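Raker and the bathroom job

The shared workshop on the upper floor of the Sonero building has room for nine benches, a laser cutter and one bathroom vanity. The vanity has a basin, a tap and a drain that leads nowhere. Candela Cifuentes bought it second-hand in April, and she and Vignesh Pillai carried it up the stairs between them because the lift was out of use.

It is there for a project called Raker, which four members have been building in their evenings since the winter. The aim is to get a robot arm to tidy a bathroom counter: pick up what is lying about, put it back where it belongs, and wipe round the tap. The group chose the name before they chose the job. At first they wanted a machine to rake leaves.

Vignesh wrote most of the control software. He works on it at home, on a laptop at his kitchen table, and brings the new version in after supper. The members call these versions by number, and when I visited they had reached 219. Most of the changes between one and the next are small. One version did nothing except make the arm pause before it closed its fingers.

The arm came first and everything else had to fit round it. It stands on a wooden surface held with clamps, close enough to the vanity to get over the counter from one side. Getting that distance right took three weekends. If the base was too near, the elbow had nowhere to go when the fingers needed to reach down behind the tap. If it was too far, the arm was almost straight by the time it got to the far corner, and a straight arm is a poor one for small movements.

Senthil Kulkarni did the measuring. He made a cardboard counter first, at full size, and marked on it in pencil every place the fingers could reach. The cardboard is still behind his bench. He says he would do it again for any job of this sort, and that he would have saved a week if he had also made a cardboard tap.

The tap has given more trouble than anything else. It is tall, it is shiny, and it stands exactly where the arm would like to pass. The software treats it as a block with a safe margin all round, and for a long time the margin was so wide that anything left behind the tap could not be collected at all. Vignesh has been bringing it in a little at a time.

The shine is a separate matter. A depth camera does not see chrome well, and a glossy white basin is not much better. For several weeks the arm was being told that there was a hole in the counter where the drain is, and another one, which moved, next to the tap. Rekha Shenoy tried dulling spray, then chalk, and then decided that a real bathroom would have neither. She wrote a short routine which ignores any hole that was not there a moment earlier. The drain she marked by hand. 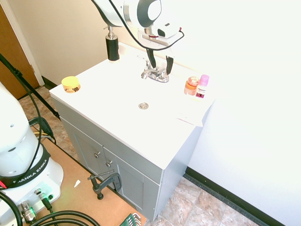
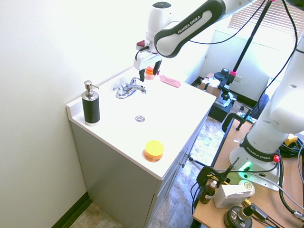

The gripper over the back of the counter, fingers open, with bottles and jars out on the worktop.

Sowmya Poojary thinks they have picked the wrong end of the problem. Moving bottles is the easy part, she told the group over tea, and the hard part is knowing where each one should go, which in her own house is a matter of argument. She would like Raker to learn the layout from the person who uses the room, by watching one tidy-up and copying the result. Vignesh likes the idea but wants the picking-up to be dependable before anyone starts on it.

He has a figure in mind. The group keeps a log in a ruled notebook, one line for each attempt at a pick, with a tick or a cross and a word or two about what went wrong. By the evening of my visit the notebook held 1081 lines. Vignesh's target is a run of 100 ticks with no cross among them, and the longest so far is well short of that. "Tipped over" is the most common remark, followed by "missed" and then "cable".

The last of these is an ordinary workshop problem. A cable that hangs well in one position will catch in another, and a pull on it can shift the arm enough to spoil a careful approach. They have tried hook-and-loop straps, a spring taken from an old desk lamp, and a length of elastic. The elastic worked best, though it needs replacing often.

Soft things are harder to grip than hard ones. A jar either comes up or it doesn't. A half-empty plastic bottle gives way under the fingers, slips a little and comes up crooked, and then has to be set down crooked as well. Rekha has been trying rubber pads cut from a cycle inner tube, fixed on with double-sided tape. They hold well and they wear out quickly. She is waiting for a sheet of silicone from a supplier called Plolance.

Money has not been much of a worry. The vanity was cheap, the timber was left over from the Namboodiri shelving job on the ground floor, and members supply the jars and bottles from home. The arm is the one costly item, and the time on it has to be shared with two other projects. Raker has it from seven in the evening until the building closes at ten.

The wiping has not been started. Candela has cut a holder for a cloth out of an offcut, and it fits between the fingers, but it will stay in the drawer until the picking is better. Her next task is the cabinet, where she wants to change the knobs for something the gripper can get hold of. She has a pair of drawer pulls at home that might do, and has promised to bring them in with her drill.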